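Student Robotics Team Puts Two Arms to Work Sorting Canned Goods

Lowther Technical College

November

A student team at Lowther Technical College is teaching a pair of robot arms to sort and shelve canned food, a job that food pantries in the area now do entirely by hand. The project, named Plukix, began as a class assignment in the second-year automation course and has grown into the team's entry for the Atell Challenge, a spring competition for two-year and technical colleges.

The students started with cans because cans are cheap, hard to damage and harder to handle than they look. The sides are curved and slick. The lids shine under the lights. Labels wrap all the way around, so a can that has been turned a little presents a different set of letters and colors to the camera. Flat lids add another difficulty, as they lie low on the table and give the fingers very little to hold.

Much of the work this term has been done at close range, with the team going over pictures from the wrist camera one at a time and comparing them with what the arm was told to do.
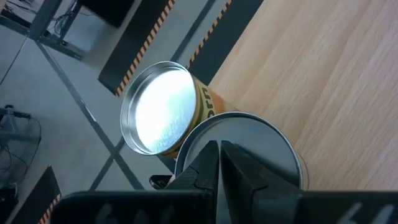 Drenari Robotics Club, Department of Automation and Manufacturing

The Drenari Robotics Club is open to any student enrolled at the college, and members on the Plukix project come from automation, welding, computer support and culinary programs. The culinary students joined after the club asked for help deciding how a working pantry shelf should be laid out. They have since taken over the list of test items and the rules for where each one goes.

Glare has been the most stubborn problem. A bare metal lid reflects the ceiling lights, and the inside of an open can may show up as a patch of white with no detail in it. In early trials the software treated the bright patch as an object of its own and sent the arm toward it. The students tried dimming the lights, which made the labels harder to read. They settled on adding many more pictures of shiny surfaces to the training set, including open cans, loose lids and cans placed close enough to touch.

The set now holds 1,555 labeled pictures. Of those, 498 were set aside for testing and are not used in training. Students do the labeling in pairs. One draws the outline of each object, and the other checks it before the picture is saved. When the pair cannot agree on where a lid ends and its reflection begins, the picture goes into a separate folder and is looked over at the next club meeting.

Labels caused trouble of another kind. On a curved surface the camera may catch only a few letters of a product name, and the team's first program would guess at the rest. It was wrong often enough that the students changed the approach. The current version matches colors and the general pattern of the label first and uses letters only to settle a close call. If it is still unsure, the arm leaves the can where it is and moves to the next one.

The club's budget did not cover a second arm at the start of the year. The college approved the purchase after the group submitted a written plan showing how the equipment would also be used in three regular courses. Students assembled the table themselves in the fabrication shop, ran the cabling and wrote the safety checklist that is posted by the door.

Under the checklist, at least two students must be present whenever the arms are powered. One runs the program and the other stays at the stop button. Loose sleeves and lanyards are not allowed near the table, and no one reaches over the work surface until both arms have been halted. New members run through the list with an experienced student before they operate anything on their own.

Having two arms on one table has changed how the students write their programs. With a single arm, the order of moves mattered mainly for speed. With two, each arm has to know where the other one is and which can it is going for. The team divided the table into zones. Either arm may enter the shared zone in the middle, but it has to claim the space first, and the other arm waits until the claim is released.

The waiting costs time. In one version of the program both arms spent long stretches standing still, each holding off for the other. A first-year student suggested giving the arms a fixed turn order whenever both ask for the same space within a second. That change was made in an afternoon and has been kept.

The shelf brings its own demands. A can set down on the open table may land a little to one side without causing any harm. On the shelf, the same error can push a neighboring can out of line or leave no room for the next one. The students wrote a slower routine for the last few inches of travel, and the fingers now open in two stages so that the can is not dragged as the gripper backs away.
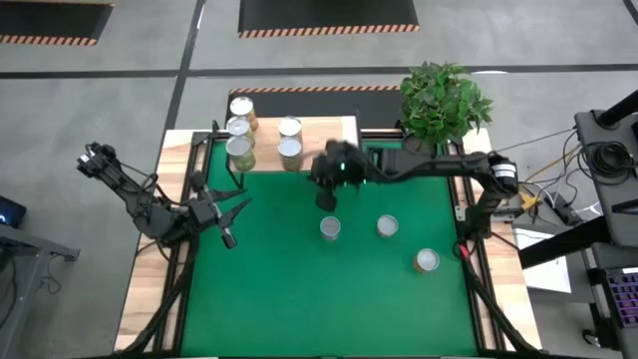
Rules and Scoring for the Spring Competition

In the Atell Challenge, each team receives a mixed group of grocery items that it has not seen before and has a fixed amount of time to place them on a shelf in the order shown on a printed card. Points are given for each item in its correct spot. Points are taken away for items that are dropped, knocked over or placed upside down. A team may stop its machine once during the round to fix a problem, but members may not move any item by hand.

Judges also read a written report from each team. The report must explain how the training pictures were collected, what did not work and what the team would change with another semester. Lowther students have kept a shared log since the first week of the course, and most of the report will be drawn from it.

This year 49 teams have registered. The Lowther team is entered in the open division, where schools may use either one arm or two. It will be the club's first appearance with a two-arm machine. Last spring the club entered with a single arm, finished its round with time left over and lost most of its points for cans that had been placed in the wrong order.

That result shaped the plan for this year. The team decided that the machine should check its own work, and after each can is set down the program compares the shelf with the order on the card. When the two do not match, the arm goes back and corrects the mistake before continuing. The check adds a few seconds per can, which the students believe they can afford with both arms running.

Practice rounds are held in the automation lab beginning at 4 p.m. and are open to other students who want to watch. Each round is run from a card drawn at random, and the results are entered in the log whether the round goes well or badly. The team has asked that no one adjust the program between rounds on the same afternoon, so that the scores can be compared.

Next Steps

Before the end of the term the students plan to add boxes and plastic jars to the test items. Boxes will mean a wider grip and a different approach angle. Jars may be more of a problem, as clear plastic gives the camera even less to go on than polished metal. The culinary students are putting together a new list of items based on what a typical pantry receives in a donation drive.

The group is also writing a short guide to the table, the cabling and the zone system so that students who join next fall can pick up the work without starting over. Parts of the guide will be used in the introductory automation course, where the can-sorting exercise is set to become a regular lab assignment.

Students interested in joining the Drenari Robotics Club do not need programming experience. The club is looking for members to help with labeling, shelf layout and the written report, as well as students with machine shop training who can make replacement finger tips. Sign-up sheets are at the front desk of the automation building and in the student center.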